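Student Automation Forum > Course Projects > Laundry Handling, Group 4

gorkach_lab
Members are asked to comment on the loading portion of the Gorkach student project before the June review. The task requires the arm to take garments from a basket, place them in the drum, and withdraw without touching the door ring. The group proposes to rely on the wrist camera alone once the gripper is near the opening.

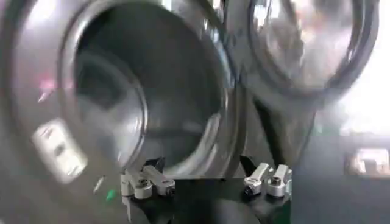 Wrist camera, gripper at the lower lip of the drum opening.

mekance_reviewer
I must object to the proposal. With this much motion blur, the edge of the rim cannot be located with any confidence. The Mekance team recorded 11 loading attempts last term and abandoned wrist-only guidance after the eighth. I would recommend a slower approach speed and a second view.

gorkach_lab
The comment is noted. Approach speed has been reduced in the current draft. The group would still prefer to avoid a second view during insertion, as combining the two adds delay. The head view is at present used only for the basket stage.
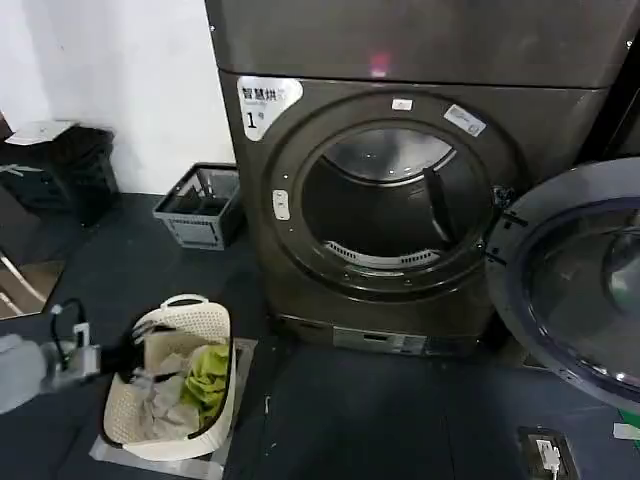

Basket stage, head view. Machine no. 1, door open.

plirkon2
The head view shows the full door ring and the open door together. I see no sound reason to discard it at the moment when clearance matters most. The delay should be measured before it is given as grounds.

dramani_club
I respectfully disagree with the previous post. In the Dramani entry, the arm blocked the head view during nearly 10 insertions, and the second view contributed very little. Wrist guidance is workable at low speed. My concern is with the dark glass of a closed door, where reflected lights may be taken for indicator lamps.
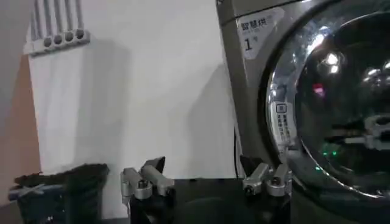 The rules permit matte markers on the body of the machine, and I would ask the group to consider them. Any marker placed on the glass itself would be refused at inspection.

mekance_reviewer
Markers are acceptable to me. My objection to wrist-only insertion stands.

gorkach_lab
The group will run both methods at the reduced speed, 8 trials each, and post the delay figures in this thread. Marker positions will be submitted separately.

plirkon2
Please include the failed trials in the figures.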